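23 October 2022
Entered by the bench coordinator, Pestudport Materials Workshop

Adhesive storage trial, second check. The 49 sample jars set aside in January were opened and inspected this morning. Each jar holds 500 grams of hide glue granules, divided between the Wako and Samum lots. All lids were intact. The Samum granules poured freely; 5 of the Wako jars showed clumping near the neck and have been moved to the lower shelf pending a moisture reading.

Test joints will be cut from the Zarnalska offcuts, with the grain running lengthwise. Glue is to be soaked overnight in cold water and warmed slowly the following day. Colleagues are reminded that the pot must not be left to boil — the January batch lost strength in this way and had to be discarded. 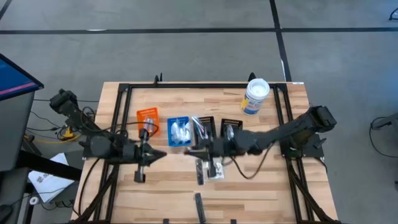
Workbench with light butcher-block top, main room.

Clamping time remains at 2 hours for both lots. Labels should be written in pencil, lot name first. The humidity log for the storage cupboard has gaps and is to be completed before the next check. Replacement lids are still on order.

Contact: Workshop Office, Pestudport | © 2022 Pestudport Materials Workshop | Back to top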